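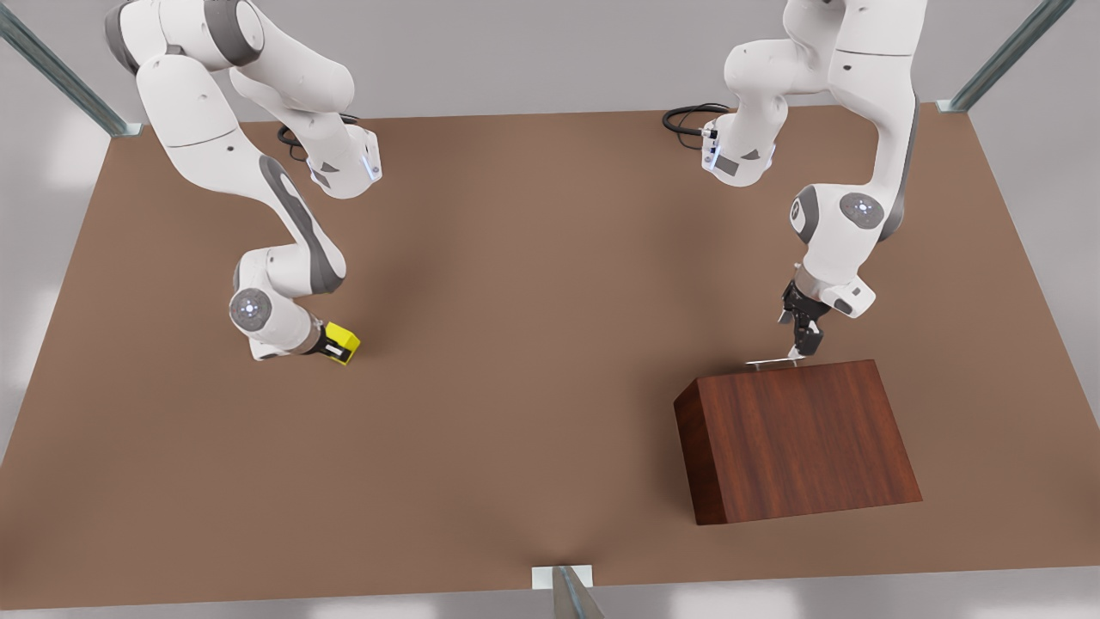
Hellham's back line has been the same story since the switch to three at the back, and I'd like to hear what others think before the Salazar game. The wingbacks go forward together and leave the middle man alone. When we have the ball they should look like the two white arms in the picture, one on the left and one on the right, both reaching over the same brown table. Ours just run up the touchline and wait. We've let in 31 goals and a lot of them started with a ball over the top of a wingback.
- northstand_dale

The system is fine. Byun has only had a full squad to pick from since April and it takes time to learn. Going back to four now would be a mistake.
- PressBoxPete

How much time? Other teams figured it out by the second week. They sit deep, win it, and kick it long into the space. Mal-soon Byun is a good coach but she's stubborn about this one.
- northstand_dale

I'd keep the three and drop one wingback when the other one goes. Su-bin Geum is the better crosser, so let her be the one who attacks. The left side can stay home.
- kettle31

That makes us one-sided and easy to defend. Geum would have two players on her all night.
- PressBoxPete

She has two on her now - it couldn't get much worse. Also, crowd at Soranon Park was 2819 for the last one and 3067 for the one before. People are noticing.
- northstand_dale

It rained. I wouldn't read anything into the crowd.
- PressBoxPete

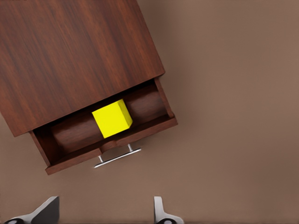
Is Geum available for Salazar or is she still suspended?
- tworowsback

She's available. The ban was one match and she served it in the Bririne Cup game.
- kettle31

Thanks. Then I'd start her and use the back four for the first half at least. Salazar have scored in 5 straight and they all come from wide.
- tworowsback

Their wide players are slower than you think. I'd go three again and tell the keeper to stand higher.
- PressBoxPete

We tried that at their place and got chipped. Kickoff is 7:30, by the way, and the east gate is closed so use the one by the parking lot.
- northstand_dale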